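I met the owner of Skolley at her kitchen table, which doubles as the shop's office until they finish the back room. She repairs old furniture in Covard and sells what she can bear to part with. I'd come to ask how a person goes from accounts payable to sanding chairs all day, and she had the kettle on before I'd got my boots off.

"I was dreadful at it to begin with," she said. "I stripped a dresser in July with every window shut. Had a headache for 2 days!"
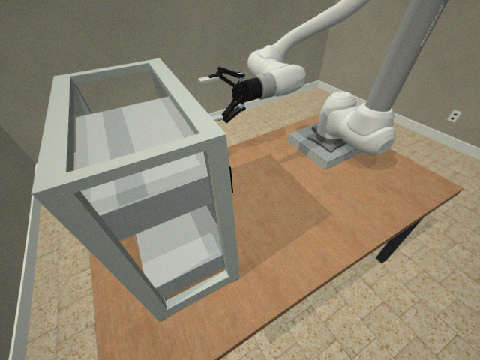 She learned the trade from library books, mostly, and from a retired joiner in Gutside who let her sweep his floor and ask questions. Colour was the hard part. She still mixes her own paint, and when I asked for a favourite she went straight for the greys with a bit of green in them — a pale grey-green cabinet next to a brown wooden table is her idea of a happy room. "Everyone wants white," she said. "I'll paint it white if they're paying, but I'll sulk."

The first piece she sold went for $12, a footstool, and she cried a bit when it left. Last year she got through 367 pieces with one part-time helper, and I had to ask her to say that number again. 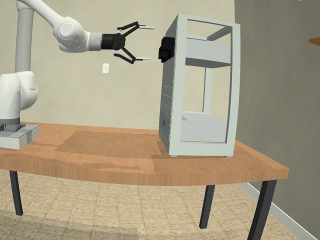
On money and mornings

Does it pay? "Some months," she said, and laughed. The Zeleke market brings in nearly half of it, even though it means getting up at 3 with the van already loaded. She'd like a second van. She'd also like a holiday, and we both agreed the van was likelier.

I left with a stool I hadn't planned on buying. It wobbles a little, and she's promised to look at the leg next time I'm through.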